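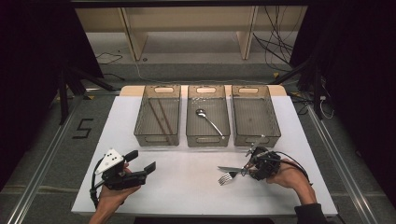
Cutlery sorting at the Kudo canteen

My name is Gladys Urio and I keep the gallery pages for our small staff canteen. In September we changed the way we put away the cutlery, and several colleagues from the Prumau office asked me how it looks, so I made this page. There is not much to read.

Before, everything went into one deep drawer. We serve 36 people at lunch, and at the end of the day the drawer was a mixture of forks, spoons and teaspoons in all directions. Brian Odera proposed small trays, one for each kind, and he bought them for 892 shillings each. I thought it was a high price, but I have changed my opinion.

Bins on the table

The three bins stand side by side at the far edge of the table. The plastic is tinted but you can see through it, and this was important for us. The chopsticks have the left bin and the spoon has the middle one. Each bin has a rounded slot at both ends, so the fingers find it easily when you want to carry it away.

Chopsticks must lie in the same direction. Kerubo Gachanja insists on this, and she is right -- when they cross each other, the second pair never fits well.

Knife and fork 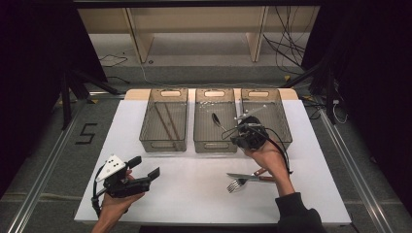 The knife with the brown wooden handle came from our old kitchen in Dilitz. It is my favorite, and I wash it by hand. The handle has small metal rivets, and I always dry carefully near them with a cloth. The fork is a plain silver one.

We lay the knife and the fork on the white board with the points to the left, one close to the other. It is only our habit, you can do it differently.

If you would like to try the same trays in your kitchen, please write to Subira Mrema. She has 9 more of them in the storage room, and she will be glad to give you two or three for a test.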